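Last updated: 27 Apr 2018

Call for participants: kitchen layout and reach study

Clenis is recruiting adults for a study of how people store and retrieve everyday items in home kitchens. The results will be used to revise the shelf-height and counter-depth tables in the Tralholm planning guide, last checked against measured data for a much smaller group.

Who can take part

Participants must be 18 or older and must prepare a meal at home at least 3 times a week. Renters and owners are both eligible. We particularly need people shorter than average, people who cook while seated, and people who share a kitchen with other adults. Professional cooks and kitchen installers are excluded from this round.

What is involved

Each participant attends one session of 80 minutes at the Callari building. The session has two parts. In the first, staff record standing height, shoulder height, and forward reach, with shoes off. In the second, the participant puts away a standard set of groceries in a test kitchen and then takes out the items named on a printed card. Counter height is changed between trials. No cooking is done, and no food is eaten.

After the session, participants keep a storage log at home for 12 days. The log is a paper form with one line per entry — item, location, and whether a step stool was used. Completed forms are returned by mail in the envelope supplied.

Payment

Participants receive a store gift card when the completed log arrives. Parking is paid by the study. Travel by bus is refunded on presentation of a ticket.
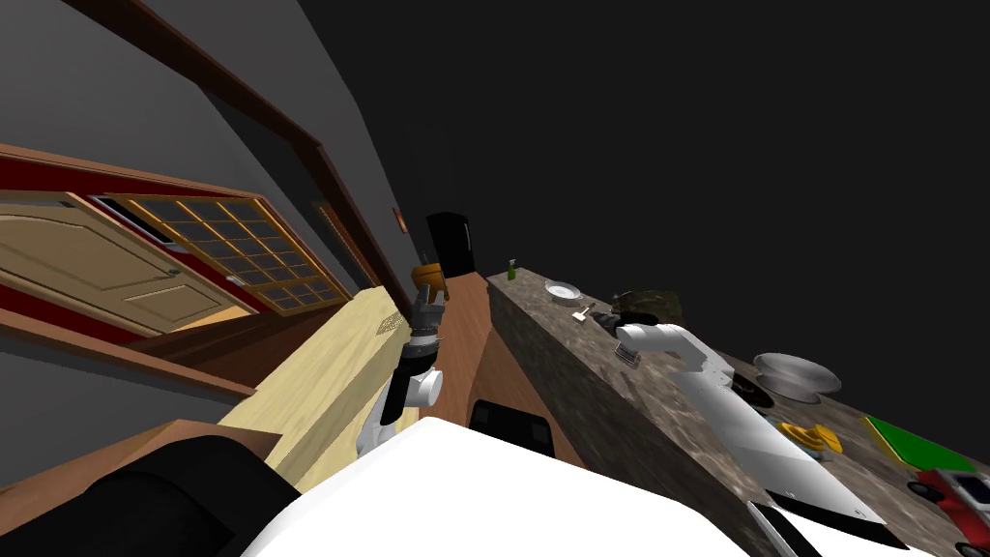 Computer rendering: room interior with counters.

How to apply

Send a short message stating your height, the number of adults in your household, and the days you are free in May. Quote reference 3527 in the subject line. Applicants who need a ground-floor entrance or a seated trial should say so at this stage — the room has to be set up in advance. Measurements are stored under a code number, separately from names and addresses.

Contact: Clenis Study Office, Callari Building, Lavoie Street | © 2018 Clenis | Back to top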